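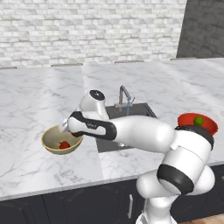 Gating the back lane, Zurnley Road end. Who's for it?

peiyu_liao
Letter through the door this morning, landlords' lot (Verkeo) want to put gates on the lane behind the even side. Locked both ends. Keys for residents, £19 each, two per house max. Anyone else get it? Only four houses on our bit seem to have had one.

Ros_at_the_top
Got it. All for it. Sick of the fly tipping, there was a whole sofa down there in September and the council took ages.

lenni v
Not got one and I'm number 38!! Back gate opens straight on to it. How do I get my bike out if I've lost the key

Ros_at_the_top
You don't lose the key Lenni

Quiroga_cat
Against. Sorry. I walk that lane every day, have done since we moved in. It's the only bit round here where you can see into everyone's gardens a bit, the fig tree over the wall, the bloke with the pigeons. Kids cut through to school. Lock it and it's just bins.

Ros_at_the_top
It's just bins NOW. And I don't much want people seeing into my garden thanks

Quiroga_cat
Fair. Didn't mean yours.

peiyu_liao
Does anyone know if it's a right of way? Letter says "private service access" but there's a lamp post down there with a council number on it, 446. Why would the council light a private lane

J Painemal
Used to do surveys, not a lawyer. Lamp post doesn't prove anything either way, councils light all sorts. What matters is whether it's on the definitive map and if not, how long people have walked it without being stopped. Twenty years is the usual test. Need people who'll put it in writing. Map's on the council website, or ask at the desk, they're quite helpful before lunch.

Quiroga_cat
My neighbour Josefina's been using it a lot longer than that. She'll write pages if you let her.

lenni v
so is the gate legal or not

J Painemal
Don't know yet. Neither do Verkeo I'd guess, or the letter would say so.

Ros_at_the_top
Can I just say it's all very nice about pigeons but I had my shed done twice. They came over the back wall both times. Police said gates would help, their words. I'm on my own here and I hear every footstep down there at 2 in the morning.

Quiroga_cat
Didn't know about the shed. That's rotten. Would a light on a sensor do it? Or gates shut at night only, they do that down by the allotments

Ros_at_the_top
And who's getting up to unlock it

rocio.retamal
Hi all, odd side so maybe not my business, but we were gated on our old street. Tipping stopped. Then one lock got stiff, someone wedged it open with a brick, and it stayed like that till we left. Also the dustmen wouldn't come down any more, so bins went out the front, all week, on the pavement. Ask about bins before you sign anythign.

peiyu_liao
Nothing in the letter about bins. Good point, adding it to my list

lenni v
has anyone seen Tuna by the way, grey, bit of his ear missing, usually on the lane wall about teatime

Quiroga_cat
On my shed roof as of ten minutes ago. Looks very pleased with himself.

lenni v
ta

peiyu_liao
Right, I've emailed Verkeo. Asked who owns the lane, what happens to the bins, and why half of us didnt get a letter. Will post what they say. Ros, I put the shed in as well, without your name, hope that's ok.

Ros_at_the_top
That's fine. Still want the gates though

J Painemal
Map doesn't show it, just looked. So it'd be down to statements. Josefina first, I'd say. I can print the forms if someone will drop them round.

Quiroga_cat
I'll take them. Leave them in the porch, bell's broken.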